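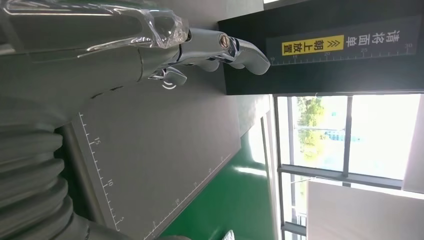 Kestunero clip-on reading lamp

I've had this lamp on my bedside shelf since April and I love it! The light is warm and soft, the clamp grips a thick shelf without chewing it up, and the neck stays exactly where you bend it (my old Mendes one drooped like a tulip). The lowest setting is just right for a paperback while someone sleeps next to you. One moan: the switch is on the back of the head, so I still fumble for it at night. The lead could be longer too. I've ordered a second one for the sewing table.

Yara Hourani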